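Home | Reviews | Body | Kitchen | Deals | About

Rawat Slim-Start Walking Kit - is it worth it?

The Rawat Slim-Start kit is what you get when a company sees stars walking the weight off and decides walking ought to come in a box. It has a clip-on step counter, a pair of soft wrist weights, a paper logbook and a code for the phone app. Grindo sells it in two colors and calls it "the red carpet reset." I've been using it since September, and I have doubts about most of that phrase.

Start with the claim on the front of the box, that the plan was "inspired by the routines of leading actors." Which actors? The booklet doesn't say, and when I wrote to Grindo to ask, the answer thanked me for my interest in wellness. The one name in the whole package is Czesław Malinowski, listed as movement adviser. His chapter is short and sensible. Walk after dinner, go easy on the drinks, sleep. You could fit it on a napkin, and it would cost you a napkin.

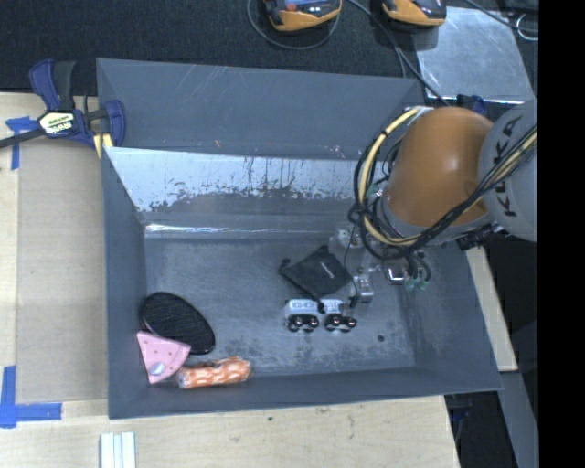 The step counter is the best part of the kit. It clips to a waistband or a pocket and the numbers are big enough to read without glasses. I walked the same loop past the Plesville library on four evenings and the totals came out close enough for me. The case is another story. It has a glossy finish that shows every fingerprint, and I expect it to end up like the floor of an old metal bin, all light streaks and dark smudges, long before the battery goes. A dull finish would have aged better. The clip is stiff, too, and pinches if you sit down with it on.

The wrist weights are fine - soft, washable, and very light. Grindo says they "wake up the upper body." Mine stayed asleep. If you already own a pair from anywhere else, you own these.

Then there's the app. The first nine days are free with the code, and after that it wants a monthly payment to keep showing you the "star plans," which are the same walks with different background music. The free part counts steps and draws a graph. I stopped there.

What's in the box
Step counter with clip
2 wrist weights
77-page logbook
App code (one use)

The logbook is mostly blank lines, with a before-and-after page at each end. The "after" shots on Grindo's site have better lighting and a fresh shave, so judge those for yourself.

If you want a counter, Rawat sells the same one without the extras under the name Hutevberg, and that's the version I'd look at first. If you want to look different by awards season, the box can't promise it, and the small print on the back says so.

Filed under: Celebrity Fitness, Gadgets, Tried It

We use cookies to remember your settings and measure visits. Accept | Manage choices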